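Subject: Re: [oldhouse-plaster] Skim coat over painted walls — how much prep?
From: Živko Karagiannis

On the matter of prep, Tendow wrote:

> We have a 1920s house with plaster walls under several coats of
> paint, the top one semi-gloss. The walls are sound but badly
> scarred where shelves came down. I was planning to wash them,
> roll on a bonding primer and skim the whole room. A friend says
> the paint has to be sanded off first or the skim will let go.
> Is that true? Also, how long between coats? The room has one
> window and no heat yet.

You don't have to take the paint off. You do have to find out whether it is stuck. Cut a small X through it with a sharp knife, press packing tape over the cut, and pull the tape off fast. Try this in each wall, and once near the baseboard, where old leaks tend to show up. If the tape comes away clean, the paint can stay. If it brings up flakes, scrape back to where the edges hold and feather them with the first coat.

Semi-gloss should be dulled before you prime. I use 100 grit on a pole sander, enough to kill the shine and no more. A house that age almost certainly has lead in the lower coats, so test before you sand anything. If the test is positive, use a liquid deglosser and keep everything wet. Wash the walls before you sand, too. Sanding over kitchen grease just pushes it around, and the primer will fisheye.

My back bedroom was in the same state as yours. The walls there came to 400 square feet, and I used setting compound for the first coat and premixed for the next two. The setting type goes off by chemistry, so an unheated room slows it down but doesn't stop it. Premixed has to dry. In February, with the door shut, mine took two full days between coats. A box fan pointed at the ceiling helped a lot. Don't let the room drop below 56 at night while the premixed is curing. I got hairline cracks over the window that way and had to tape and redo them.

For the shelf scars, dig out anything loose, wet the edges, and fill those separately the day before. If you try to fill and skim in one go the deep spots will sink and you will see every one of them in the evening — side light is hard on plaster.

A 12 inch knife is enough for a room that size. Knock down the ridges with the same knife between coats and save the sanding for the end.

I would leave the closet for last, or skip it.

Živko

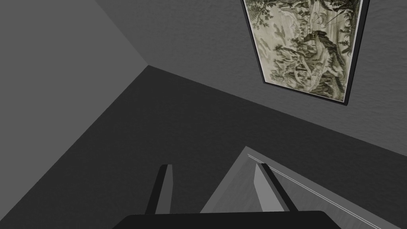

Tendow replied that the tape test had passed on three walls and failed on the outside one, and asked whether that wall should be primed before or after the loose paint was scraped. Živko said after, and to let the bare plaster dry out for a week first.

Recent threads on this list
Picture rail hooks, where to buy
Plaster washers or adhesive for a sagging ceiling
Re: Re: Crack came back over the door
Lime putty, storage over winter
Matching a sand finish
Kaplan sash locks, spare parts wanted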